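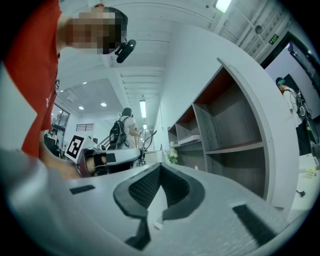 Labels first, cables second: Anjana Gamage on moving a server room

12/10/20

Anjana Gamage has looked after the network at Trillach for long enough to have moved its servers twice. The first move, into a pair of racks in a former post room, took a weekend. The second, finished in March, took three weeks and involved 199 patch leads, each of which had to come out and go back into the right port.

"The racks were the easy bit," she says. "You order them, they come on a pallet, you bolt them to the floor. The patching is where the hours go."

Trillach supplies parts to garages and has its main office, warehouse and phone room on one site. All three run from the same room. When the firm took over the building next door, the old racks were full and there was no wall space left for a third. Gamage asked for a new room on the ground floor and got one, with its own cooling and a separate power feed.

Her first job was a list of what was plugged into what. The old records were kept in a spreadsheet started by a contractor and had not been updated after the phones were replaced. She and a colleague, Hatice Akyol, traced every lead by hand, one at each end, with a tone tester.

"Hatice was in the warehouse with a ladder and I was behind the rack," Gamage says. "We did it in the evenings. A lot of what was on the sheet had gone, and a lot of what was in the rack wasn't on the sheet."

Akyol says the worst part was a run of unmarked grey leads that went under the floor and came up in the phone room. "They all looked the same and they were all too long. Somebody had bought five-metre leads for everything and pushed the slack down the side."

For the new room they settled on fixed lengths, with short leads inside each rack and longer ones only between racks. Each lead has a printed label at both ends, wrapped so that the number can be read from any side. The number is the same at both ends and says nothing about what the lead is for. Gamage is firm on this.

"If you write 'printer' on it, then one day it's a door entry panel and the label is wrong. A number stays right. You look it up."

The highest number in use is 1641. The first two digits give the rack and the last two give the port on the panel.

They looked at two makes of rack, Hornomen and Nair, and chose Hornomen. Gamage preferred the doors, which lift off without tools, and the deeper frame, which leaves room behind the switches for power strips. She did not like the supplied cage nuts and bought her own.

Power was the one thing that went wrong. The battery backup, a Hasora unit, was delivered with the wrong input plug and sat in the corridor for six days. The phones were moved without it – a decision Gamage says she would not repeat.

"We got away with it. I'd still have waited."

Asked what she would change, she mentions the floor vents, two of which are partly covered by the end rack. Akyol would have put a desk in.

"There's nowhere to put a laptop," she says. "I stand there holding it."

The old post room is due to be cleared next. The two original racks are still in it, with the doors off and the side panels stacked against the wall. Gamage plans to keep one for testing and has offered the other to the warehouse for shelving.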